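Front Desk and Programs Person Wanted at Tarden Community Recreation Hall, Ternerville

Part time, 30 hours a week, year-round

Hi! I run Tarden, the recreation hall at the bottom of the hill in Ternerville, and I'm looking for someone to share the front desk and help me put together our class schedule. I wrote this ad myself, so it's longer than most and it wanders a bit, but I'd like you to know what the job is before you spend an evening on a cover letter.

A little about the place first. Tarden used to be a furniture showroom, which explains the huge front windows and the carpet in the back hallway that I keep meaning to replace. We have one big room with a sprung floor, two smaller rooms, a kitchen that's fine for coffee and soup and not much else, and a covered patio we use from spring until it gets too cold to pretend. People come here for table tennis, beginner guitar, chair yoga, quilting, tax help, a toddler music hour, Spanish conversation and a walking group that mostly uses us as a place to park. We have birthday parties on the weekends. Once a year we have a chili night, and yes, you would be expected to have an opinion about beans.

What you'd be doing

Most of your day would be the front desk. You'd say hello to people, check them in, take payments, answer the phone and find the thing they left behind last time. The phone rings a lot between 9 and 10 in the morning and then hardly at all until after lunch. If you're someone who likes a rush followed by some quiet, you'll be happy here. If you need the same pace all day long you may find the early afternoon slow, although that's when I'd hand you the schedule.

The schedule is the part of the job I'm most excited to share. I've been doing it alone, on a spreadsheet with far too many colors, and it shows. Last season I managed to put the quilters and the guitar beginners on opposite sides of the same thin wall. They were very gracious. You'd work with me to decide what runs when, talk with the instructors about what they need, write the little blurbs for the printed program and keep the online sign-up page matching the printed one. We put out a new program in January and again at the start of summer, and the few weeks before each one are busy.

You'd also set up and put away. Chairs, folding tables, mats, the coffee urn, the nets. Nothing is terribly heavy but there's a lot of it, and the storage closet has a system that I will teach you (and that you're welcome to improve, because I designed it in a hurry). If lifting is hard for you, tell me, and we'll split things up differently. I have a bad shoulder and we've worked around that just fine.

Then there's everything else. Refilling the paper towels. Calling the plumber. Explaining to a very determined nine-year-old that open table tennis really does end at 6. Changing the letters on the sign out front, which I think is the best job in the building and which I'm willing to give up to the right person. 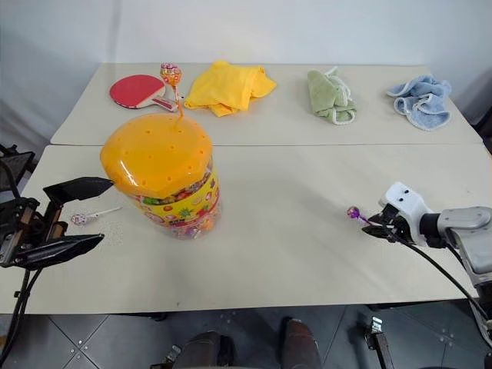
Paddle, lollipop, yellow towel. Come say hi at the Ternerville hall.

Hours and pay

The job is 30 hours a week, split into four shifts. Two of them are mornings, starting at 8:30, and one is an afternoon that runs until we lock up at 9 in the evening. The fourth is a weekend shift, mostly parties and open gym time. I know weekends are a big ask. We trade off, so you'd have every other weekend completely free, and on the weeks you work one you get a longer break in the middle of the week to make up for it.

Pay is by the hour and it depends on experience. I'll tell you the exact range the first time we talk, before you've gone to any trouble, and if it doesn't work for you there are no hard feelings. You'd get paid holidays, paid sick time from your first day, and free classes for yourself and one other person in your household. You'd also get a key, a mug hook and half of the bottom desk drawer.

We close for 2 weeks in the winter so the floor can be refinished. Those weeks are paid.

Who I'm hoping to meet

I don't have a degree requirement, and I don't much mind what you've done before. Some of the best people I've worked with came from restaurants, school offices, a pet store, and one long and apparently very dramatic stretch at a bowling alley. What I care about is that you're kind on the phone when you're tired, that you write things down, and that you can tell somebody "no" in a way that lets them come back the next day feeling okay about it.

You should be comfortable with a computer. We use an ordinary spreadsheet, an ordinary calendar and a sign-up system that's a little clunky but learnable in an afternoon. You should be able to do simple math at the cash box. If you speak Spanish, that would be a big help, as a lot of our families do and my own Spanish is mostly enthusiasm.

It'd be nice if you liked both kids and older people. Our youngest regulars can't walk yet and our oldest is 77 and has a wicked backhand. On some days they're all in the lobby at the same time, and it's loud, and somebody has spilled something. I love that hour. You don't need to love it, but you do need to stay pleasant through it.

Things you don't need: you don't have to play table tennis. You don't have to be sporty or crafty or musical. You don't have to live in Ternerville, though if you're coming over from the Salinas Road side, please know that the bridge backs up in the mornings and you'll want to leave earlier than the map says.

A few downsides, so you can decide

The heating is uneven. The front desk is next to the door, and in winter you'll wear a sweater and maybe a second sweater. I bought a small heater and it helps.

Our parking lot holds almost 50 cars, and on chili night and recital days that isn't enough, so part of your evening may be spent outside with a flashlight, pointing. You'll get a free dinner out of it.

There's no ladder to climb here. It's a small hall with a small staff, and I can't promise you a promotion. I can promise that if you want to start a class, or redo the lobby, or finally get that ceramics idea off the ground (people ask for ceramics every single season), I'll listen, and there's usually a bit of money for trying things. The ukulele night started that way. So did the seed swap, which now fills both small rooms and spills into the hallway.

And I talk a lot. You've probably noticed! If you need me to stop so you can finish something, just say so. Everyone else does.

What the first few weeks look like

For your first week you'd shadow me at the desk and I'd do all the talking. The second week we'd swap, and I'd sit behind you and try to keep my mouth shut. After that you'd have a couple of shifts with one of our instructors in the building in case something odd comes up, and then you'd be on your own, with my number taped to the phone. I'd rather you call me about a small thing than worry about it for three hours. There's a binder with the alarm steps, the breaker box map, the party checklist and the trick for getting the patio door to latch. I update it whenever I learn something the hard way, so it gets thicker every year.

We'd sit down together at the end of your first month and then again at three months. It's a regular conversation with coffee. I'd tell you how I think things are going, and I'd want to hear what's annoying you, including if it's me.

How to apply

Please send me a short note telling me who you are, why this sounds good to you and which hours you could work. A resume is helpful, but if you don't have one ready, just list the last few places you worked and what you did there. Don't worry about making it fancy. I read every one of these myself, usually at the kitchen table, and I reply to all of them, even when the answer is no.

You can send it through the contact form on the Tarden page with "front desk" in the subject line, or print it out and leave it in the wooden box by the main door. If writing isn't your thing, stop by between 1 and 3 in the afternoon, when it's quiet, and ask for the person who runs the place. I'll make you a coffee and we can talk it over.

After that I'll invite a handful of people in for a proper chat, and then ask one or two to come spend a paid half shift with us so you can see what it's like. I'd like to have someone started before January, when the new program comes out and the sign-up line goes out the door.

We do run a background check on everyone who works here, as we have children in the building all day. I cover the cost. If there's something in your past that you're worried about, talk to me first. I'd like to hear it from you, and it may not be a problem at all.

If you have a disability or a health condition and you'd need something set up differently, for the interview or for the job itself, please tell me what would help. The main entrance and all of our rooms are on one level, and there's an accessible restroom next to the kitchen.

The ad will stay up until I've found the right person. If you can still read it, I'm still looking, so go ahead and write.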